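Foro Gellia > Casa y orden > Recibidores y armarios

¿Dónde colgáis la ropa negra gorda del invierno?

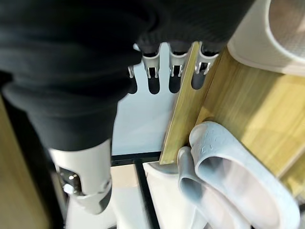
Abierto por conceicao_pinheiro · 2 de enero de 2026 · 10 respuestas, se muestran 5

Hola a todos y feliz año, que todavía estamos a tiempo. Llevo toda la mañana dándole vueltas al colgador del recibidor y al final me he decidido a preguntar, porque en casa ya no me hacen caso. Es el panel clarito, entre blanco y azulado, con los ganchos blancos en fila arriba, de esos que llevan dos puntitas y forman como una U pequeña. Para las llaves y las bufandas finas, una maravilla. Pero la prenda negra, que es gordita y muy blanda, se me arruga toda y acaba tapando los ganchos por arriba, y entonces ya no hay quien cuelgue nada más. ¿La dejáis ahí o la dobláis? ¿Y ponéis algo debajo? Un abrazo grande.

--------
charito_f escribió:
¡Feliz año, Conceição! Yo soy de doblar, siempre. El punto y el forro polar colgados de un gancho estrecho acaban con el pico marcado en el hombro, y luego no hay vapor que lo quite (bueno, lo hay, pero quién se pone). En casa tenemos una cesta debajo del banco y ahí va todo lo gordo, dobladito en tres.

--------
Suleiman Onuoha escribió:
Pues siento llevarte la contraria, Charito, con todo el cariño. Lo que va a la cesta en mi casa no vuelve a salir hasta junio. Yo colgaría la prenda de la trabilla del cuello, si la tiene, y solo en el gancho del extremo, y así quedan libres los demás. Por cierto, ¿la tabla de madera clara que se ve delante del panel es un estante que vas a montar?

--------
conceicao_pinheiro escribió:
Ay, la tabla, sí. Era para una balda encima de los ganchos, mide 30 cm más de lo que necesito y está pendiente de serrucho desde ni me acuerdo. Trabilla no tiene, Suleiman, ya lo he mirado dos veces.

--------
marilou_p escribió:
Entonces cósele una, mujer, que son cinco minutos con un trocito de cinta. Yo se las puse a todas las chaquetas de los niños y oye, qué descanso. Lo de doblar en tres tampoco me convence, ocupa muchísimo.

--------
charito_f escribió:
Ocupa si la cesta es pequeña, Marilou. La mía es de Drestitz, me costó alrededor de 30 euros y caben los jerséis de toda la familia. Sigo en mis trece.

--------
mark_anthony_aquino escribió:
Buenas. Yo cortaría la tabla y pondría la balda antes de decidir nada, porque igual la prenda te cabe doblada encima y os quedáis todos contentos. Eso sí, deja unos 10 cm libres sobre los ganchos para poder meter la mano. Conceição, si me pasas el ancho del panel te digo por dónde cortar.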